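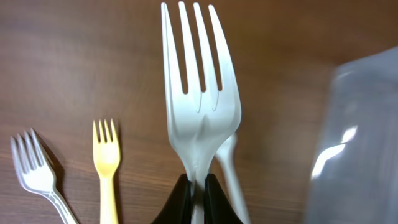

Short stops in the bus lane are the bulk of what we logged on Trutgate, and they are also the part of the record that the fixed cameras handle worst. A stop here means a vehicle stationary in the lane with its wheels inside the solid line, outside the signal queue. Reason for stop was coded by the curbside observer, not by the camera, and the codes had to be very plain to be usable at dusk in the rain. "Food" was one code. It covered sit-down meals in the cab, pickups, drop-offs, and the go-back, where a driver returns to the counter for something missing from the bag. Cutlery was the usual item. A white plastic fork like the one in Figure 1, four tines, weighs next to nothing and was enough to turn a legal pause into a chargeable one in our go-back cases. We kept these in with the rest of "food." Splitting them out was discussed and dropped, too few per shift to say much.

The camera system on the corridor (Lodik) works from number plates at two points. Plate in, plate out, time between. If the gap is over the threshold and the vehicle isn't exempt, a case is opened and a person looks at it. The threshold on Trutgate was 30 seconds for the whole study and was not changed at our request or anyone else's. Below that, no case. So the system has no view of very brief stops at all, which matters a good deal for what follows, as a bus arriving behind a stopped van does not care whether the van is under threshold. It brakes either way.

Observers worked in pairs at 3 positions along the corridor: the north end by the pharmacy, the middle block with the takeout places, and the south end where the lane gives way to right-turning traffic. One watched, one wrote. They swapped at the half. Training was short, done on site, and led by Sulastri Lau, who also settled disagreements over codes. Disagreements were mostly between "food" and "parcel" when the bag was plain. Where it couldn't be settled the stop went to "other" and stayed there.

3.1 What counts as the same stop

This took longer than anything else in the section. A van pulls in, moves up one car length, stops again. One stop or two? Lodik says one, if it never passes the exit reader. Our sheets at first said two. Marwan Saab went back through the early sheets and merged any pair where the driver had not left the lane between them, and from then on the sheets carried a box for "moved up." We used the merged count throughout. Readers wanting to set our results beside Nogueira's should note that he does it the other way, each standstill on its own, so his totals will run higher for the same street and the same behavior.

Double-parked vehicles alongside the lane but not in it were left out. Also left out: anything with a city permit on the windshield, road crews, the tow truck itself. Taxis stayed in. Taxis are allowed to drive in the Trutgate lane but not to stand in it, and a fair number of drivers told the observers otherwise, quite firmly.

3.2 Sites and hours

The corridor is short and busy. Shops at street level for most of it, apartments over, one loading bay on the west side that is nearly always full by lunch. The bay was the thing we wanted to understand first. Our guess going in was that lane stops would track bay occupancy, bay full, lane stops go up. They do, at midday. In the evening they don't. After 6 p.m. the bay empties out and stops in the lane carry on at much the same level, with drivers pulling up directly outside the door they want and walking a few steps. Several left the hazard lights on. The empty bay was in plain sight from every one of those doors.

We don't think this is ignorance of the bay. Signs are large, and the same vehicles used it at noon. More likely the drivers have a feel for what enforcement looks like at that hour, which on Trutgate is the cameras only, no officers on foot. An officer on foot makes no allowance for 30 seconds. The camera does. Drivers who work the street daily know that, and told us so unprompted, one of them giving the threshold to the second.

December was dropped from the hourly comparison. Street market, lane closed in the evenings, buses sent round by the station. The raw sheets for that month are kept and can be had from Jana Kettler on request.

3.3 Agreement between sheets and camera

Of the stops the observers timed as over threshold, most appear in the Lodik case list. Those that don't fall into a few groups. Dirty or bent plates, worst on trailers. Vehicles that entered the lane past the first reader, from the side street by the bank, so the system had an out and no in. And then 19 stops we can't account for. Plate clean, light good, entry and exit both inside the readers, observer sure of the timing, no case. The vendor side was asked and the answer was that a read can be discarded when two vehicles overlap in the view, for instance a bus coming past on the outside. That may be it. We couldn't test it, the discarded reads aren't kept.

In the other direction the fit is better. Nearly every case Lodik opened has a matching line on the sheets when a pair was on duty. Where there was no line the usual cause was a change of shift, the observers turned toward each other with the clipboard. We moved the handover to a quieter time after the first week and it improved.

Timing itself was by hand, ordinary stopwatch, started when the wheels stopped. Readers are set some way up and down the lane, so the camera figure includes the roll in and the roll out and is always the longer one. No correction was applied. A correction would need an approach speed per vehicle and we didn't have speeds. Wumbei suggests a flat deduction by vehicle class for this kind of setup, wich seems reasonable for buses and vans but hard to defend for motorcycles, given how late they brake.

3.4 Fleet vehicles

One firm, Drutetti, agreed to share its route sheets, on condition that drivers were not identifed. Grateful for that. Their vans are easy to pick out and their drivers keep a stop log for their own dispatch, so for this one fleet there are three records of the same event: ours, the camera's, the driver's. The driver's log is the shortest of them by some distance. Drivers write the time they hand over the goods, not the time they pull in. Nothing underhand in it, it's what dispatch asks for. But it does mean that a fleet reviewing its own logs will think it has far less of a bus lane problem than it has, and may contest charges in good faith on that basis. Drutetti had contested a number of them, and withdrew most after seeing the sheets side by side.

Fleet drivers were also the only group whose behavior shifted when an observer was visible. Private cars took no notice of a person in a hi-vis vest with a clipboard. Van drivers did, slowing, looking, then going round the block. The middle position was moved back under the awning of a closed shop for this reason, and the vests came off where the site rules allowed. Stops by vans at the middle position went up once that was done. We take the later figures as the truer ones and mark the earlier ones in the tables.

3.5 Effect on buses

Buses were logged as delayed when the operator had to brake to a stand or leave the lane. Leaving the lane was more common. On Trutgate this means signalling out into general traffic, waiting to be let in, passing the obstruction, and coming back over in time for the next stop, which on the middle block is close enough that some operators gave up and let passengers off short of the curb. Not recorded as a delay under the operator's own rules. It is recorded as one under ours. People with strollers and walkers had visible trouble with it and the step down is high.

Length of stop turned out to be a poor guide to harm. A long stop at the south end, where the lane is wide, hardly touched the buses. A very short one at the middle block at school-out time could hold a bus through a signal, and the bus behind it as well. Under the current rule the first is charged and the second is not. Whether a threshold could vary by position along one lane is a legal question outside this section, see the discussion, but nothing in the Twal bylaw as we read it ties the city to a single value for a whole street.

One more note on data. Bus arrival times came from the operator's feed at the stops, and the feed rounds to the minute. Fine for the route as a whole. Too coarse for one block. For the middle block we used the observers' written times only and the sample is smaller as a result. Sheets with rain damage were re-copied the same evening by the pair that wrote them, initials in the corner, originals kept.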